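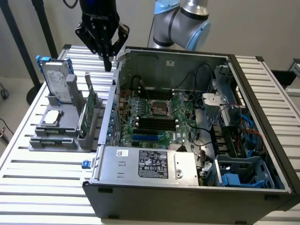
Section 7. Re-teaching the cell after you move anything

I put off writing this section for ages, because every time I re-teach the Mellton cell I find one more thing I do by habit and never wrote down. So this is my routine, habits and all. Do it whenever the arm, the table or the parts fixture has been shifted, even a hair. The fixture matters most: the hard drive stands upright in its slot, the processor sits in its shallow recess and the green board goes in the slot nearest the case wall, so a small twist in the fixture throws off all of those pick points together. The tower goes on its side, open side up, and it needs to sit still too!

Before you start, put the controller in manual and keep the speed at 40 percent or lower. I go a lot lower near the socket.

1. Brush out the grooves in the table. Screws love to hide in there, and one under the fixture will tilt it.

2. Set the fixture down to the left of the tower and snug the clamps. Don't crank on them, it's printed plastic and it will bow.

3. Load the program called Grakura on the pendant and pick job 2084. If it asks to restore old offsets, say no. (I've said yes. It cost me an afternoon.)

4. Jog the gripper over the hard drive with the fingers slightly open. Come straight down, slowly, and stop when the fingertips are level with the caddy rails. Save the point.

5. Do the same for the green board. Go easy on sideways moves until you're well clear of the tall divider.

6. Teach the processor pick last, then the place point over the empty socket. Make sure the lever is up and out of the way before you lower anything.

Caution: watch the loose cables inside the case. The black ones loop right over the motherboard, and a fingertip can snag one on the way up. I tuck them back by hand with the arm stopped.

7. Run the whole job 2 times with no parts loaded, thumb near the stop button, then once with scrap parts.

Note: if the place point drifts between runs, check the finger screws before you touch the offsets. The Ortner fingers on our spare gripper work loose faster than the old set did, and I haven't found a thread locker I like. Torque values are on the Stivora sheet taped inside the cabinet door.

Save a backup when you're happy with it, and put the month in the file name.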